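Planska – Tablero de trabajo blanco para taller y laboratorio

Inicio > Mobiliario técnico > Mesas y tableros > Planska

Referencia: PLK-29
Fabricante: Hervieu
Disponibilidad: bajo pedido

Descripción

Planska es un tablero rectangular de superficie lisa y canto recto, destinado a puestos de montaje, control de calidad y preparación de muestras. Se suministra suelto o con el bastidor Celtari. La cara superior es de laminado compacto blanco mate, con reflectancia uniforme, apta para trabajo prolongado bajo luminaria lineal. La cara inferior lleva el mismo laminado para equilibrar tensiones y limitar el alabeo.

El tablero no incorpora taladros pasantes. Las fijaciones se realizan por la cara inferior mediante insertos roscados M8 colocados en fábrica. La posición de los insertos figura en el plano que acompaña a la confirmación de pedido.

Características técnicas

Espesor: 29 mm
Acabado: blanco mate, textura fina
Canto: recto, arista rota
Insertos: M8, acero cincado
Planitud: 2 mm por metro
Temperatura de servicio: de 5 a 60 °C
Uso: interior

Resistencia química

La superficie admite contacto ocasional con alcohol isopropílico, detergentes neutros y aceites minerales ligeros. Los ácidos concentrados, la acetona y los decapantes deben retirarse de inmediato con un paño húmedo. No se garantiza la estabilidad del color frente a colorantes de anilina ni yodo.

Bastidor Celtari

Estructura de tubo de acero con pintura epoxi gris, patas regulables y travesaño posterior. El travesaño admite bandeja de cableado y regleta de tomas. Para cargas dinámicas se recomienda el refuerzo diagonal, que se pide por separado. El bastidor se entrega desmontado, con tornillería y llave Allen.

Montaje

Nivelar primero el bastidor y apoyar después el tablero sobre las cuatro escuadras. Apretar los tornillos en cruz, sin superar 12 Nm. El montaje requiere dos personas.

Limpieza y mantenimiento

Paño de microfibra y detergente neutro diluido. No emplear estropajo, polvos abrasivos ni ceras. Las marcas de goma se eliminan con alcohol isopropílico. Revisar el apriete de la tornillería a los 2 meses de la puesta en servicio y después una vez al año.
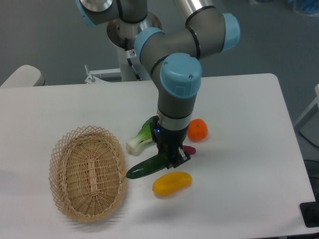 Accesorios

Alfombrilla Dodo, gris, antideslizante
Refuerzo diagonal para bastidor Celtari
Bandeja de cableado
Juego de ruedas con freno (no compatible con el refuerzo diagonal)

Embalaje y entrega

Tablero protegido con film y cantoneras de cartón, en palé. La descarga corre a cargo del destinatario. Los daños de transporte deben anotarse en el albarán antes de firmar. Los pedidos con insertos en posición especial no admiten devolución.

Garantía

2 años contra defectos de fabricación. Quedan excluidos los cortes, las quemaduras y los daños por productos no admitidos.

Documentación y contacto

Planos y ficha de resistencia química: Gilles Joly, oficina técnica.
Pedidos y plazos: Kaj Hafstein, departamento comercial.

Ficha revisada el 18 de enero de 2024. El fabricante se reserva el derecho de modificar las especificaciones sin previo aviso.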